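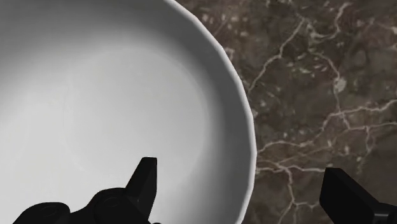 How do you check a recruiter's offer of a work visa before you pay for anything?
Get the employer's name, find the employer yourself, and ask the employer what the visa category is and who pays the fees. Until you have done that, treat whatever the recruiter says as sales talk.

I have read a lot of these offers. Most are vague in the same places, so start there.

Step 1. Get the exact visa category in writing
"Work visa" is too loose. So is "skilled visa." Many countries run a trainee visa, a seasonal visa and a skilled worker visa side by side, with very different rules on changing jobs and bringing family. Ask for the official name of the category, then look it up on the immigration agency's own website. Type the address in yourself. If the recruiter sends a link, don't use it.

Step 2. Call the employer
Find the phone number through a business registry or the company's public site. Ask whether they are hiring abroad and whether they use this agency. One offer I was shown in February named a packing plant run by a company called Plarnov. The letter looked fine. The agency, Tundinside, was listed as "official partner," and there was no way to tell from the letter who had made it official. A logo on a letterhead proves that somebody has a printer.

Step 3. Break the fee into pieces
Say you are quoted 4000 dollars. Ask for each item on its own line: government fee, medical exam, translation, airfare, agency charge. Then check the government fee against the published one. In that February quote, 687 dollars was down as "file handling" — a charge the agency could not explain by phone or by email. Some countries also ban recruiters from charging workers at all, so look that up before you haggle.

Step 4. Read the contract in your own language
Look for 3 things first: the hourly wage, the deductions for housing, and what happens if you quit. A promise of "plenty of overtime" is worth nothing unless the contract guarantees hours. If there is a penalty for leaving early, take the contract to a labor rights group or a lawyer before signing.

Step 5. Keep your passport
An agency may need a copy. If it wants to hold the original, ask which office needs it, for how long, and get a signed receipt. I would walk away from anyone who wants to keep it until you have paid off a debt.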